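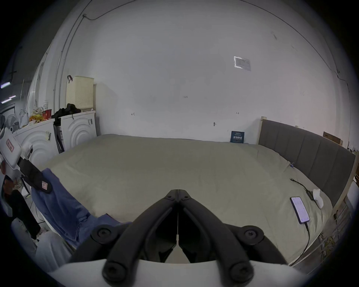 Small manufacturer stock, one supplier for a key part. Am I being too relaxed?

Posted by pennywise_lou
Tuesday, November 12, 2024

Hi all, long-time reader, and I finally made an account. I own 1610 shares of a company called Masmont. They make control boards for industrial pumps, and I've been buying a little at a time out of my paycheck. It's the biggest single thing I own outside my retirement account (I know, I know).

So I sat down with the annual report over the weekend, the whole thing this time, and in the risk section it says they get nearly all of their ceramic parts from one outside supplier, Oltis. There's a second one, Hidayat, that is "in the process of being qualified." The year before, the report said the exact same thing about Hidayat. Word for word! I went back and checked.

The balance sheet looks fine to me. Not much debt, plenty of cash, sales up a bit. But inventory went up a lot faster than sales did, and I can't decide if that's them being careful and stocking up on the ceramic parts, or if it's finished boards that no one is buying. How do you tell? And would one supplier be enough to make you sell? The next results come out in February and I'd like to have a plan before then.

Amr Kamel

I worked in purchasing for a company that made heating controls, so let me take the inventory part first, it's the easy one. Go to the notes at the back of the report and find the one called Inventories. Most companies split it into raw materials, work in process and finished goods. If the jump is mostly in raw materials, they're probably stocking up. If it's in finished goods, I'd want to know a lot more. Do it for both years, side by side, and look at whether they wrote any of it down.

On the single supplier, I'm going to be a little boring and say it's really common. We had one source for a relay for years and it was fine, and then it wasn't, and we paid silly prices to brokers for a whole spring. What saved us was that we had a pile of them in the back. So a company sitting on extra parts when it knows it has a weak spot doesn't scare me.

The Hidayat thing bugs me more. Qualifying a new part can be slow, especially if your customers have to sign off on it too, and two years isn't crazy. But the same sentence twice tells you somebody copied and pasted. Write to investor relations and ask where it stands and how many months of parts they hold. Small companies do often write back! They can't tell you anything they haven't made public, but you'll learn something from how they answer. Also check whether there's a long-term contract with Oltis and when it runs out. If it's big enough to matter it may be listed in the exhibits at the very end, where you have to squint.

I wouldn't sell over this alone. I would stop adding to it until you've seen the February numbers, though, given how much of your money is in there.

dritcombe_dad

sell. had the same thing with a stock a while back, one supplier, the plant flooded and I lost 30 percent in a week. never again. index funds and go fishing

gravelroad

I half agree with the person above, mostly about the size of it. You're asking if the supplier is a problem when the thing I noticed was "biggest single thing I own." I had 2566 shares of my old employer at one point and read every page of every report, and all that reading just made me feel better about owning too much of it. I sold down in pieces over a few months and kept some. The taxes were less awful than I'd feared, but look at yours first.

And decide now what you'd do if Hidayat is still "in the process" next time. Write it on paper. I'm terrible at this when the price is moving.

pennywise_lou

Thank you!! Found the note. Raw materials is most of the jump, finished goods barely moved, and no write-downs that I can see. I've stopped my automatic buys and sent investor relations an email. Will post here if they write back.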